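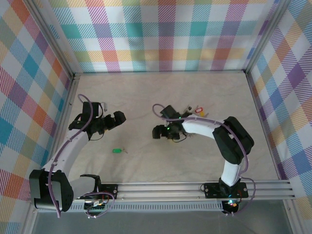

Fig. 1. The two-arm table cell, with keys and tags on the work surface.

Unit 4: Reading a Product Offer for a Two-Arm Kit
Course handout, Introduction to Small Automation, November 2024

Purpose of this unit

In the last unit we looked at single-arm kits. Now we take a kit with two arms, sold by the firm Flarari under the name Wasex, and we read the offer as a buyer would read it. The distributor in our region is Netgate. Please bring the printed offer to class, also if you have it on your computer.

What is in the offer

The basic package has two arms with grippers, the control boards, the cables and a front rail for mounting. The enclosure is listed as an option. Training for the staff takes 15 hours and is paid separately. Delivery is 29 working days from the order. Spare gripper fingers are on a different price list, and students often forget to look there.

Notice the word "complete" on the first page of the offer. It refers to the hardware only. Software updates are free during the first year, and after this the buyer needs a service contract. Write down in your notes where in the document you found this information — it is in small print, on the page with the warranty conditions.

Mounting and cables

Both arms are fixed to one common rail at the front edge of the table. This keeps the distance between the two bases constant, so the calibration has to be repeated only when somebody moves a bracket. The cable runs along the outside of each arm. When you compare offers, ask how long one replacement cable takes to arrive and whether the customer may change it alone.
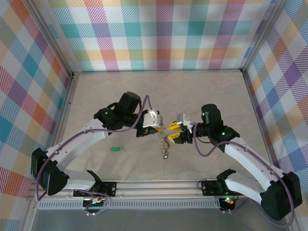

The strongest argument of the seller is handling of small objects that change their shape. A rigid block is easy for almost every kit in this price class, and a good result with blocks tells the buyer little. A chain is harder, because the free part moves when the arm moves. In Fig. 2 the left gripper has a thin metal chain with a small dark tag hanging down, and the right gripper is near it with its two yellow fingers open. For a handover of this kind both arms must agree on one position, and an error in the calibration will be seen immediately. Ask the seller for a trial with your own objects, not only with the ones he brings.

The Economou test sheet

For the comparison we use the Economou sheet, which you know from Unit 2. It asks for 20 repetitions of each task and gives a final score from 0 to 100. The Wasex kit is offered with a score of 91, but the offer does not say which tasks were used. Without this list the number cannot be compared with another product.

Homework

1. Find the three costs which are not in the basic price.
2. Write a short letter to Netgate and ask for the missing task list.
3. Propose two trial tasks with keys or tags. Describe the start position, the end position and what counts as a failure.

Please hand in one page, typed. Drawings by hand are accepted.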